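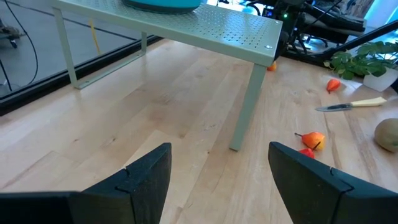 Fruit keeps best when air can move around it. Air carries away the dampness that fruit gives off, and dampness helps mold to grow. A small raised shelf is useful for this purpose. The pale green one on the table has rows of little round holes in its top, so air can pass through from below.

Choosing a Bowl

Use a wide bowl and do not fill it to the brim. Place firm fruit, such as kiwis, at the bottom. Small, soft fruit, such as cherry tomatoes, should go on top — yes, a tomato is a fruit! Ask an adult before you touch a kitchen knife. 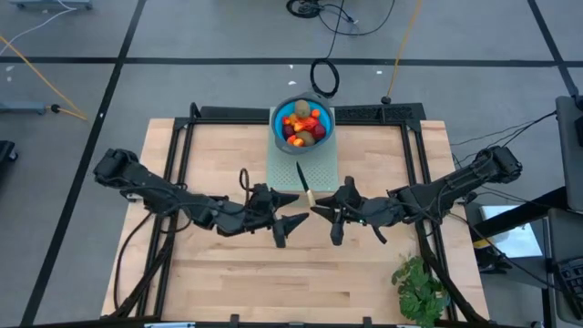 Sorting by Ripeness

Ripe fruit should be eaten first. Press each piece gently with your thumb. If it gives a little, it is probably ready. Check the bowl every 2 days.

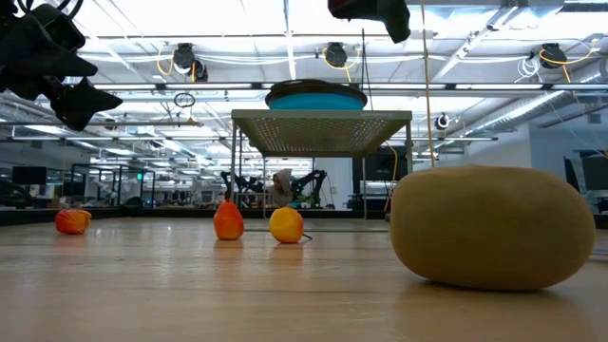 Color can also tell you something about fruit, but it must be read with care. Many fruits change color as they ripen, while a kiwi stays much the same on the outside. Compare the orange and yellow shapes on the table with the large olive-brown one in front. Which colors would you look for in a ripe plum?

Text: Yamuna Palaniappan, Cusi Learning Office

Print this page | E-mail this page
Contact | © Cusi Learning Office | Back to top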